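# Chapter 6: Why Things Have Color

Stand at the window at 5 in the morning, well before sunrise, and look at a flower bed. The tulips are gray. So are the leaves, the fence, and the mailbox. Come back after breakfast and the whole bed is blazing! The flowers are the same flowers, so what changed? The light did, and in this chapter we get to find out how light and matter team up to make red, green, and everything between.

Sunlight looks white, but it is a blend of many wavelengths. When it lands on a surface, some wavelengths are soaked up and others bounce back toward your eye. A red block sends back mostly the long ones, a blue block mostly the short ones.
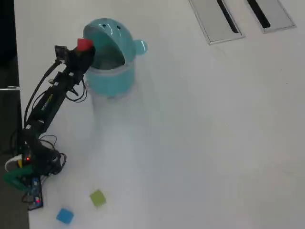 ## 6.1 Absorbing and Reflecting

Pigments are wonderfully picky. The chlorophyll in a spinach leaf grabs red and blue light and lets much of the green go, and that leftover green is what reaches you (try this with the colored filters in Activity 9, it's a favorite). Brightness matters too. On a single green object, the side catching the most light can look pale, almost yellow, while a side turned away looks deeper and richer.
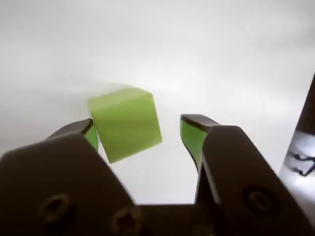 **What would a ripe lemon look like in a room lit only by pure blue light?**

Very dark, close to black. Its yellow pigment absorbs most blue light, so little is left to reflect.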